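今月も議事録係のウムットならぬ私、ディデンコ(Severyn Didenko)が書きます。旧車クラブ「Druton」6月の定例会です。抜けがあったら次回までに教えてくださいね。

出席:Tymofii Hnatiuk、Orest Pasichnyk、Volkan Öztürkmen、私。Volodymyr Karpenkoさんは腰痛で欠席、メモだけ届きました。

## 1. 秋のツーリング

行き先はSkondinov峠でほぼ決まり!往復で356キロです。Orestさんは「うちのサイドカーだと帰りが夜になる」と渋い顔でしたが、昼食を短くすればいけるだろうという話に落ち着きました。私は昼食を削るのには反対です(と、ここに書いておきます)。
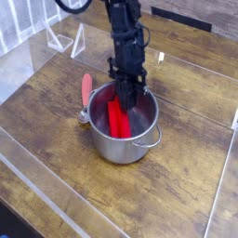

並び順は去年と同じく、排気量の小さい車両が前。巡航は最高で60キロまで、上り坂では後ろが詰めすぎないこと。去年の下りでTymofiiさんのブレーキが鳴きっぱなしだった件も出て、本人は「シューはもう替えた」と言い張っていました。出発前に一度見せてもらうことになっています。

## 2. キャブレターの部品

Umonの補修キットがまた値上がりだそうです。VolkanさんがEffiongに問い合わせたところ、まとめて頼めば少し安くなるとのこと。ほしい人は型番を添えてVolkanさんへ連絡を。フロートの針だけ、ガスケットだけという注文は今回は受けられません。

Karpenkoさんのメモには「古いガスケットを捨てるな、型紙になる」とだけありました。字が大きかったです。
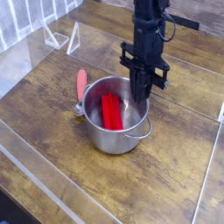
## 3. 共同ガレージの使い方

リフトの予約表がまた二重になっていました。鉛筆書きはやめて、壁の表にペンで名前を書くことにします。使えるのは一人につき続けて二日まで。延ばしたいときは次の人に直接相談してください。

廃油の缶も満杯です。Orestさんが車で運んでくれるそうなので、それまで注ぎ足さないように!

## 4. その他

- 会報の表紙の写真を募集中。締め切りは次の定例会です。
- Tymofiiさんが2ストローク用オイルを一缶譲りたいそうです。早い者勝ち。
- ヘルメットの忘れ物が棚にあります。白、Lサイズ。

次回はOrestさんが鍵を開けます。開始は19時、議題は前日までに私へください。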